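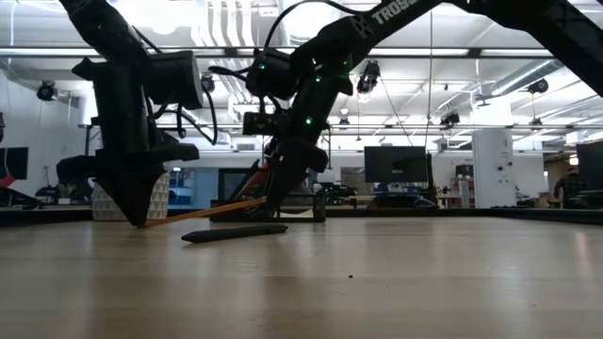
Projects > Manipulation > Deltlow > Gallery

Deltlow: Teleoperated Desk Object Tasks

Gallery and notes by Rangi Partington

Deltlow is the set of two-arm tabletop tasks we recorded for the Pronitz project. An operator moves a pair of leader arms by hand, and the follower arms on the table copy the joint positions. The current release holds 692 demonstrations of pens, pencils and markers being picked up, passed across and put down. Joint states, gripper openings and all camera streams are saved on one clock.

The entries below follow the order of a normal session. The captions are meant for people who will use the data and want to know how it was made. They assume you have read the setup page.

1. Start pose
Both followers are driven to a stored pose before recording is enabled. The leaders have to match it within a few degrees on every joint, or the software refuses to engage. This prevents a jump in the first half second, which was common in our early trials.

2. Leader handles
The operator holds one leader in each hand and closes the gripper with thumb and forefinger. There is no force feedback. Contact with the table has to be judged by eye, and new operators press too hard for their first session.

3. Object placement
Positions come from a printed list, drawn at random before the session. Operators are told to use the listed angle even when it looks awkward. A shallow angle to the table grain is no problem, but an object pointing straight at one arm's base forces a large wrist rotation.

4. First approach
The gripper comes down with the fingers pointing at the table and slows near the surface. We ask for one continuous motion. Short pauses are kept in the data; a pause longer than 2 seconds means the take is repeated.

5. Grasping a thin object
A pencil is hard to pick up from a flat table with flat fingers. The usual method is to straddle it, lower until the tips nearly touch the wood, close, then lift. Closing before the fingers are low enough pinches the upper edge and the pencil rolls out.

6. Pencil between the arms
The pencil is held slightly above the tabletop while the other gripper moves to the free end. This is the step that needs both hands at once, and it takes the most practice. The marker on the table is left alone during a pencil take.

7. Transfer
The receiving gripper closes fully before the giving gripper opens. The overlap is visible in the gripper channels as a short flat section with both values low. If you segment the data automatically, use this section – the camera streams are less reliable here because the fingers hide the contact point.

8. Regrasp
If the pencil tilts during transfer, the operator may set one end on the table and regrasp. These takes carry the "regrasp" tag. Grasia, our replay tool, shows the tag in the timeline and can filter on it.

9. Wrist camera view
The wrist cameras are the most useful streams for fine alignment. Cable routing matters more than expected. A loop that is too tight pulls on the housing at the end of the wrist's range and shifts the view by several pixels. Leave slack and check it at both joint limits.

10. Light on the table
The overhead lights reflect off the tabletop in bright streaks. We tried a matte cover and went back to the bare surface, as the cover slid under contact. Exposure is locked at the start of each session, and a calibration take is stored with it.

11. Marker task
Same procedure with a thicker object. Operators reach a steady pace sooner than with the pencil. The cap end is the required grasp end for the left arm in half of the list.

12. Failed takes
Drops, missed grasps and collisions between grippers are saved in a separate folder. Do not mix them with the main set unless your method expects labeled failures.

13. Operator change
Operators switch after 8 takes. Fatigue shows up first as jitter in the leader wrist joints, before the operator reports it. The operator number is stored in the header of every take.

14. Replay check
One take in every 5 is replayed open loop on the followers with the object reset to its listed position. A replay that fails does not remove the take. It is logged so that drift in the joint zeros can be found later.

15. End of session
Arms are lowered to the rest pose before torque is released. Files are copied to the Escobar server and checked against their hashes, then the local copy is deleted.

A second set with erasers and rulers is planned for December. It will use the same file layout.

Last updated: 11/14/22

Comments (4)

mkessel
Useful, thanks. Are the leader joint positions stored as well, or only the follower commands? We see some lag between the two on our own arms and would like to compare.

R. Partington
Both are stored. The leader values are in the "lead" group at the same rate as the follower values. Note that follower commands are clipped at the joint limits and leader values are not.

tabletop_ben
On entry 7, do you set a minimum overlap for the transfer? Our operators open the giving hand too early and we lose a lot of pencils. Rubber pads on the fingers helped a little – they wore through fast though.

R. Partington
No minimum in software. We have new operators count one beat after the second gripper closes. That was enough for the pencil, and we have not tested it on anything heavier.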